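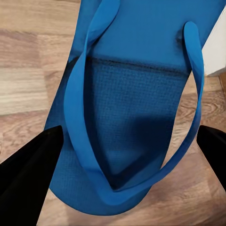
Blue thong, wooden floor.

Dastent hall bench, long version — review
2022-05-18

Quick one, I've got to leave for school pickup soon and I've been promising this since the bench arrived.

Background. We're in Brunerville, house is from 1916, hallway is narrow and crooked and everyone comes in through it. No laundry door, no mudroom, nothing. Shoes have lived in a heap by the front door for as long as we've had the place. Work boots, school shoes, gumboots, thongs, the lot. I tripped on them in October with a full basket of washing and that was it, I ordered a bench.

Looked at two. The Potodham one is nicer, no argument. Solid top, soft-close lid, proper little drawer for keys. But it's deep. I taped its footprint out on our hall floor and you'd be going past it sideways. Also the lid means you have to get up off it to get at your shoes, and my lot won't do that. They will sit on the lid and throw the shoes on the ground.

So, the Dastent. Open front, two shelves underneath, slatted seat on top, flat back that goes against the wall. Got mine from Huamán on the main street because they had one made up on the floor and I could sit on it. Recommend doing this. The online photos make it look taller than it is.

Delivery fine. Box heavy. Get someone else for the stairs.

Putting it together. Instructions are drawings only, no words, and the drawings are small. Step 4 shows the side panel back to front, or at least it did in my copy. I put it on the way it was drawn, got to step 6 and the shelf holes were on the outside. Took it apart, started again. Screws went back in ok but the wood round one of them is a bit chewed now. If you're buying it, look at the holes and ignore the drawing. Allow an evening. I did it after dinner with the telly on and regretted the telly.

Allen key supplied, it's rubbish, use your own.

No wall bracket in the box either!! For something kids are going to climb on. I rang Huamán and spoke to Gangadharan Krishnan who was very decent about it and put a bracket in the post that same afternoon. Said he'd had other people ask. So why isn't it in the box. Anyway, full marks to him, none to Dastent.

Now the using of it.

Seat is good. Two adults can sit on it together to do up laces and it doesn't creak or lean. The slats do leave lines on bare legs in summer. A cushion would fix that but a cushion in our hall would be filthy in a week so I haven't bothered.

Bottom shelf sits far enough off the floor to get a broom head under. This is my favourite thing about it. The grit that comes in here is unbelievable and the old heap just sat on top of it and ground it into the boards. Had those boards sanded and don't want to pay for it again.

Shelf gap is the weak spot. Shoes fine, sandals fine, ankle boots only just. Gumboots no. They have to lie on there side, and then they take up half the shelf and drop dirt out the top. You can't move the shelf, it's one set of holes and that's your lot. The Potodham has three heights you can choose from, I'm told. I'd have paid a bit more for that.

Thongs are the other thing. They slide out the front, no lip on the shelf at all. You put them in, someone bumps the bench, they're on the floor again. I've stuck a strip of draught foam along the front edge and that mostly holds them. Ugly but you don't see it unless you're lying down.

Finish. Came with a clear coat that I'd call thin. Water mark on the bottom shelf after the first wet week, from someone's runners. Rubbed it back with fine paper and gave both shelves two coats of floor varnish left over from the hall, and nothing has marked it since. You shouldn't have to do that on a new piece of furniture, but it was a half hour job plus drying. Do it before you assemble it if you can be bothered. I did it after, with a small brush, on my knees, swearing.

Colour is a bit more yellow than in the shop. Could be our hall light.

My neighbour Maribel Montoya bought the short version a few weeks after mine, for a flat with just her in it, and she likes hers more than I like mine. Same shelf gap, but she doesn't own gumboots. She says the short one wobbled till she put felt under one foot. Mine doesn't but our floor is so uneven it may just be cancelling out.

Has it fixed the heap? Mostly. There's still shoes on the floor at the end of the day but I can walk to the door in the dark, and the morning hunt for the other shoe is down to a minute or so. The kids do use it. The open front is why, I think, you can kick a shoe in without bending over and they do exactly that.

Good: the seat, the clearance underneath, fits a skinny hall, Huamán's service.
Bad: step 4, no bracket, fixed shelves, thin coating, no lip.

Would I buy it agian? Yes for our hall. If you've got the room and nobody in gumboots, go and sit on the Potodham first.

Will update if the chewed screw lets go.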